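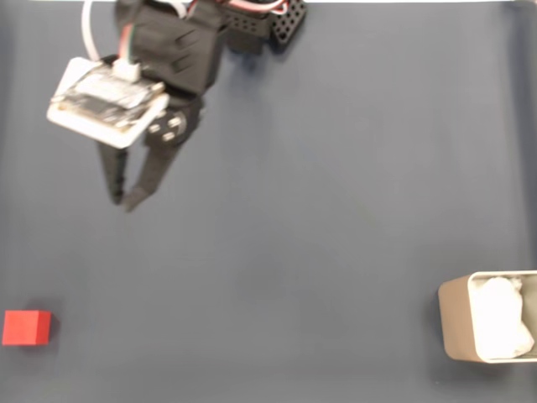

Quel revêtement pour un plan de travail d'atelier ? Gris-bleu mat ou autre chose

Forum Bricolage > Aménagement > Établis et plans de travail

tibo_copeaux
Bonjour,
Je refais le dessus de ma table de petits travaux (collage, tri de pièces, un peu de peinture sur figurines). Le plateau actuel est blanc brillant et j'en ai marre des reflets de la lampe. Je pense à un revêtement gris-bleu mat, avec un aspect un peu textile. Les petites choses de couleur vive se repèrent tout de suite sur ce genre de fond, un cube rouge par exemple on le trouve sans chercher. Le plateau fait 197 cm de long. Des avis sur la tenue dans le temps ?

marloupe
J'ai ça depuis quatre ans, un rouleau Rindemen collé sur médium. Pour les reflets c'est réglé. Pour la colle cyano par contre, oublie, ça marque et ça ne part plus. Je mets une chute de carton dessous quand je colle.

Garnow_59
Pas d'accord avec le choix du textile ou imitation textile pour un établi. La poussière se met dans le grain et il faut brosser. Un stratifié mat uni fait le même travail contre les reflets et se nettoie à l'éponge. La couleur je ne discute pas, le gris-bleu c'est bien.

tibo_copeaux
Le stratifié mat que j'ai vu en magasin se lustrait déjà à l'endroit où les gens posent les mains. C'est ce qui me freine.

Garnow_59
Modèle d'exposition, tout le monde pose ses clés dessus. Chez moi ça n'a pas bougé.

lavande26
Bonjour, j'ai un tapis de découpe gris sur toute la surface et je pose mes boîtes en métal directement dessus. Les vis vont dans une boîte, les chutes dans une autre, toujours en bas à droite parce que je suis droitière. Attention au métal sur un revêtement souple, les bords laissent des traits noirs quand on fait glisser. La gomme blanche en enlève une partie.

marloupe
Je confirme pour les traits. J'ai collé des pastilles de feutre sous mes récipients et je n'en ai plus.

tibo_copeaux
Bonne idée les pastilles. lavande26, ton tapis est en un seul morceau ? Je ne trouve rien d'assez long.

lavande26
Non, deux morceaux bord à bord. Le joint se sent sous la règle, je l'ai décalé vers le fond.

pierreponce
Un joint sur une table de figurines, c'est là que finissent toutes les petites pièces. Prends un rouleau et recoupe. Flivton en fait en 199 cm, il te reste de quoi araser proprement. Laisse-le à plat une nuit avant de coller, sinon il rebique aux coins.

Garnow_59
Une nuit ce n'est pas assez en hiver si la pièce n'est pas chauffée. Deux jours, avec des livres dessus.

pierreponce
J'en ai posé deux comme ça dans un garage froid, aucun souci. Mais si on a le temps, d'accord.

marloupe
Autre point, la teinte. Sur mon rouleau il y a de légères marbrures, ça ne se voyait pas sur l'échantillon. Ça cache les petites taches, donc moi ça me va. Pour quelqu'un qui prend des photos de ses figurines dessus, c'est à savoir.

tibo_copeaux
Je fais quelques photos mais j'ai un fond à part. Les marbrures ne me gênent pas. Par contre je peins à l'acrylique, quelqu'un a essayé ?

lavande26
Sur le tapis l'acrylique sèche se décolle à l'ongle.

marloupe
Sur le mien elle reste dans le grain. Essuyer tout de suite avec un chiffon humide.

tibo_copeaux
Bon, je pars sur le rouleau de 199, avec une plaque de verre dans un coin pour la peinture et la colle. Je garde l'idée du feutre sous les boîtes. Merci à tous.

Garnow_59
Tu nous diras dans un an pour la poussière.

pierreponce
Change la lame du cutter avant d'araser.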